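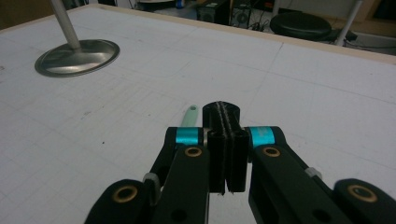 Petro Moroz felt the white tops were far better to work at than the old ones, and asked that we keep them whatever else changes. General agreement, and quite a bit of nodding!

August - minutes taken by Raíssa Lopes

Craft room tables, Urnutham hall, 7.30 pm

Surfaces. The faint grid on the white top was talked over at length. Petro likes it for squaring up card and fabric, and Raíssa finds it pale enough to ignore when drawing. The small dark specks and smudges are to be tried with soapy water first - no scouring pads, please.

Edges. The wooden edge is popular with everyone who leans on it. Agreed to leave it unpainted.

Layout. Two tables end to end for the August quilting day, which has 36 names down already (wonderful news). Cutting at the window end, pinning and pressing at the other. Kravchuk will lend a pressing mat.

Money. 784 in the room fund. Agreed to spend up to 50 on cloths and a roll of cover paper from Verkaren. Petro to order.

Any other business. Rumo have asked to share the room on quilting day. Warm welcome to them, though the tables are spoken for until 2 pm. Raíssa to reply.

Closed at 8.45 pm.

Contact: the hall office, Urnutham | © Urnutham Craft Room | Back to top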